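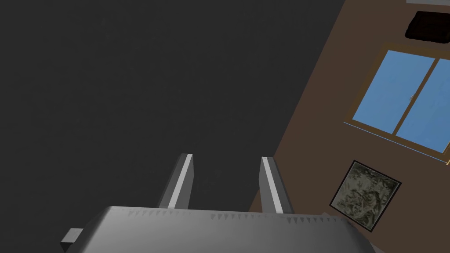
*Two gray fingers above a housing with a notched edge. Computer rendering.*

## Timetable proofreader, part-time, Trivport

Loltov Print prepares the bus and ferry timetables for Trivport and most of the county around it. If you have ever stood at a shelter reading a grid of tiny numbers and muttering, you already know our work. We are looking for someone to do the muttering before the thing goes to press.

The job is reading columns of times and noticing the one that's wrong. A bus that reaches Vostum before it leaves Chang Street is wrong. So is a ferry that sails at 6:71. Footnotes need special attention, particularly the ones marked with a small dagger that leads nowhere. The current county edition runs to 131 pages and has 922 footnotes. Last April's edition had a school-days-only symbol printed next to the overnight ferry, and we are still getting letters.

**What you'd be doing**

- Checking page proofs against the schedules the operators send us, which arrive in whatever format the operator felt like that morning
- Calling operators to ask whether they meant it
- Marking corrections by hand, in pencil, legibly
- Checking the stop names on the fold-out map (there are two St. Mary's and both are real)
- Reading the holiday service page out loud with a colleague, start to finish. It takes most of an afternoon. Bring water.

**Who might like it**

You don't need a degree or a background in transit. You do need to be able to read small type for a couple of hours at a stretch and still care at the end of it. Experience with proofs, bookkeeping, library catalogs, knitting charts or sheet music all counts. A love of buses is welcome but won't get you extra points, and the interview is short, so please save the history of the Number 2 for your first lunch break.

You'll get a paid test along with the interview: one page, 100 departure times and an unstated number of mistakes. Candidates sometimes find one we didn't put there. Please mark those too.

**Terms**

Twenty hours a week, mornings preferred, with longer days in the month before a new edition. Work is on site, upstairs, no elevator. The desk has a good lamp and a window facing the bus station, so you can watch your corrections run late. Paid vacation, paid sick leave, and a county bus pass, which seemed only fair.

**To apply**

Send a letter of one page or less to Kuo-hua Cheng, Loltov Print, Trivport, or drop it at the front counter before 4 p.m. Tell us what you've read closely lately. Typos in the letter will be noticed, and returned to you in pencil.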